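Folding update, for those of you who kindly keep asking! We've now got 229 examples of long sleeves for the learning system, and I'm rather proud of every one, even the wonky ones.

Ayane drives the arm and I write down how each try went – she's far more patient than I am, bless her.
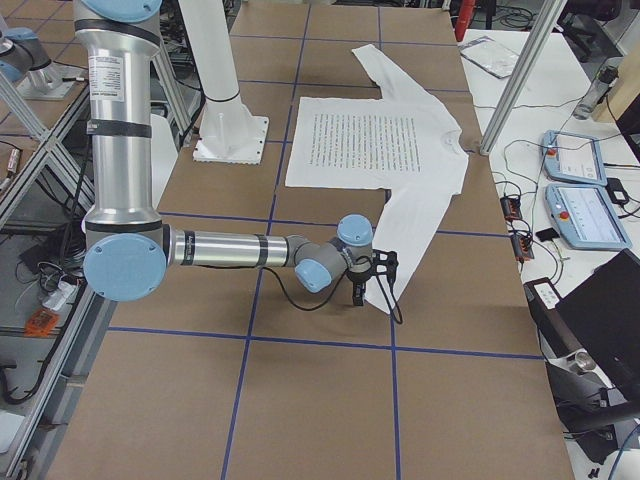
White long-sleeved tee, gripper just over the end of a sleeve.

We're keeping the messy attempts in as well, with a note beside each. Makis wants 3000 before he trains anything, so it'll be a long June – do send biscuits!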